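Bin-picking cells at Rostgate: staff questions

Updated in January. Send anything not covered to Áine Ó Flaithearta in operations.

Which jobs are changing?

Mixed-item picking on the returns side. Until now each picker emptied bins by hand and passed single items to the scanner. The Sketoron cell takes over that lifting and passing. Packing, goods-in and the Ekness line stay as they are.

Will anyone lose their job?

No permanent post is being cut. The 13 people on returns picking keep their grade and hourly rate. Some will move to exceptions or cell operation, and the rest can ask for a place in packing. Temporary contracts will be reviewed in the usual way when they end.

What does a cell operator do?

Loads bins, clears stops, and deals with items the arm has refused. You also check the cables and the clamps at the start of each shift. It is more standing and watching than before, so operators swap out every two hours.

Do I need training?

Yes. The course is 2 days, run by Coughlan on our site and paid as normal hours. You don't need any computer background.

Is the arm going to set my pace?

No. Individual pick rates are no longer recorded on returns. The cell has its own target of 500 items a shift, and missing it is a matter for engineering – it won't come up in your review.

What kind of items does it handle?

Loose, unsorted ones. A bin can hold a tape measure, a rubber duck, a wooden spoon and a box together, and they don't need to be laid out in any order. Glass, liquids and anything sharp still go to the hand bench.

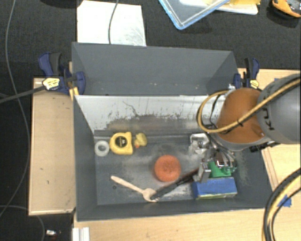
Can I reach in to free a stuck item?

Only after you have pressed stop and the light on the post is steady. If it is flashing, call 542.

Who do I talk to about moving to another team?

Your shift lead first, or HR on extension 66. Requests made before the end of March will be looked at together.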